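Sadside Flat: Kitchen Textiles and Small Wares

Gallery: living room and kitchen overflow

Contents of the Sadside flat, recorded by room. The kitchen is narrow, with one run of worktop 52 cm deep, and a good part of what belongs to it ends up in the living room. This page covers the table linen, the colander and the fruit. Crockery, pans and cutlery are on the Hivora page. Dry storage is on the Ondeck page.

The entries follow one order: the item, its use, then care or storage. Measurements were taken with a steel rule along the longest side. Colours are given as they look in daylight — the ceiling lamp in the living room pushes pale greens towards grey and should not be relied on for matching.

Printed cloths are stored folded in the second drawer, print side in. The cotton ones go through the machine at 40 degrees with a short spin and are dried flat or over the banister. Wipe-clean cloths are not machine washed at all. They are rolled if there is room and folded along the old creases if there is not. New creases across a printed area will whiten within a season, and no amount of warm water brings the ink back.

Fruit is not kept in the fridge unless it is already ripe. Pears stay out until the flesh gives slightly at the neck, then move to the lower shelf. Citrus can stay out all week. A colander makes a reasonable fruit holder between washes, as air reaches the underside and nothing sits in a puddle. It should be dried first, particularly round the holes, where limescale collects.

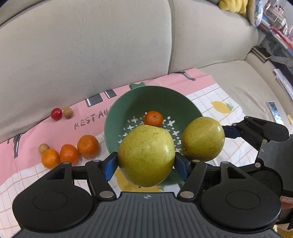

Sage green colander with a mandarin inside and a speckled pear in front, on the lemon-print cloth. Beige couch behind.

Notes on the colander. The drainage holes in the base are crosses and stars, set in rows. Shaped holes need a brush; a sponge passes over the corners and leaves starch behind, especially after rice. An old toothbrush is kept under the sink for this. The small tab on the rim is useful for lifting when the colander is full, but both hands should be used for anything heavy. Pasta for two is well within its range. For a 200 g bag of spinach it has to be filled in two goes, pressing down the first lot before adding the second.

Notes on the cloth. The print changes from pink, with cartoon-style graphics and black lettering, to a white ground with a thin orange and pink grid and yellow lemons. The two grounds show dirt differently. Tea is hard to see on the pink and obvious on the white, so the white is the part to check before folding. The cloth is also used as a cover for the seat when food is eaten there. For that purpose it is tucked in at the back by a hand's width, otherwise it creeps forward.

Notes on the couch. Light beige fabric, piped seams on the back cushions. The seat takes marks easily. Blot first, then use cold water and a white cloth, working from the outside of the mark inwards. Cushions are turned every 6 weeks, and the covers of the loose ones are washed separately from the kitchen linen.

Storage labels for all three entries were reprinted in December on Kamath card, which holds pencil better than the glossy stock used before. The older labels are still on the top drawer and will be replaced when that drawer is next emptied.

Next page: tea towels and oven cloths
Back to: Sadside Flat, all rooms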